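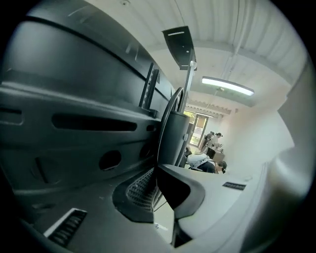 Mostafa El Ouafi wrote back within the hour to say that he would believe in teaching by hand when a machine could do on Wednesday what it had been shown on Monday, and that until then he saw a lot of people waving plastic about. His reply went to all 118 names on the Fairweather mailing list, and we are quoting it with his permission as it comes close to our own starting point.

FAIRWEATHER TO PUBLISH ALL DEMONSTRATIONS FROM ITS HAND-TEACHING TRIAL, INCLUDING THE BAD ONES

For release: April

Fairweather, the independent testing workshop for handling equipment, said today that it will publish every recording made during its trial of Takby, a method for teaching robots by demonstration. The release will include the attempts that were dropped, fumbled or given up halfway. As far as Fairweather knows, suppliers of such systems usually show only the good ones.

The trial compared two ways of showing a robot a task. In the first, called Takby, a person holds a pair of grippers and does the job directly, with no robot involved until later. In the second, Orar, the person steers a robot arm by remote control and the arm does the job while they watch. Each was used to teach 8 tasks, among them folding a cloth, putting a lid on a tub and passing a cup from one side to the other.

Fairweather has been asked many times in the past year whether hand teaching is "solved". Our answer is no. We also think the question gets asked because of the way the subject is sold. A short film of a robot closing a drawer tells a buyer very little about the number of times somebody had to close that drawer first, or about who that somebody was and how well they slept.

What we found so far

Takby was quicker. A new demonstrator could be useful on the first morning, and most people stopped thinking about the grippers once they had used them for a while. With Orar the first morning was mostly spent learning which way was left.

Quick is a different matter from good. Of the Takby recordings checked by hand, 68 were marked as unfit for teaching. The commonest fault was speed: people move faster with something in their hands than any of the arms in the trial could follow. The next was reach. A person leans, twists or takes half a step without noticing, and a robot bolted to a bench can do none of those things. Orar recordings were slow and sometimes painful to watch, but an arm steered by remote control cannot be asked to do something it is unable to do, and that counts for a good deal. 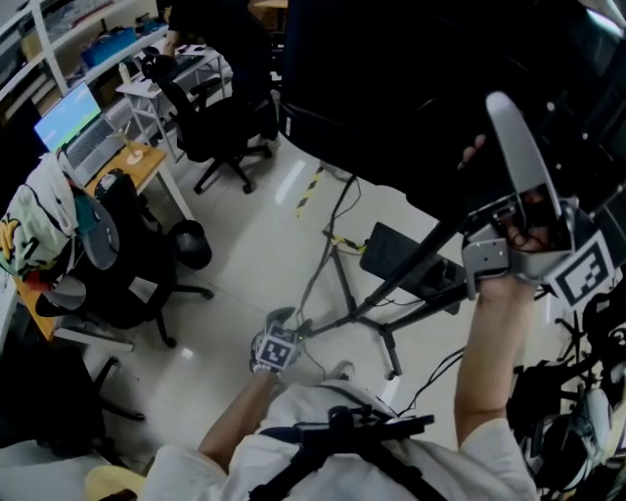

Tiredness is the subject we would most like buyers to ask about, and it seldom comes up. The brochures talk about natural movement. We would point out that natural movement does not often involve a harness on your chest and a gripper in each hand, one held high in the air and the other down close to the floor. Our demonstrators worked in short turns, and the recordings from the end of a turn were still noticeably worse than those from the start. Any claim about how many demonstrations can be gathered in a day should say how many people shared the work.

We are also unconvinced by the promise that anyone can do it. Anyone can make a recording. Making one that a robot can learn from took practice, and two of our steadiest demonstrators were people who had already spent months on remote control and knew what the arms would refuse to do. That may be the most useful result of the trial, although it is an awkward one for anybody hoping to save money on training.

What is being released

The full set of recordings for all 8 tasks will be free to download, together with the checkers' notes and the reasons each rejected attempt was turned down. Fairweather will not be giving either method a score or a badge. Readers who want a winner will have to look at their own task and decide.

A second round is planned at Musness later in the year, with heavier objects and longer turns. Makers of both kinds of equipment have been invited to take part on the same terms, which include publication of everything. Replies are still coming in.

Mr El Ouafi has been sent the recordings in advance. He says he has got as far as the lids and has not changed his mind.

Press enquiries: Fairweather press desk, weekdays until 5pm. Interviews with the checkers can be arranged on request.

ENDS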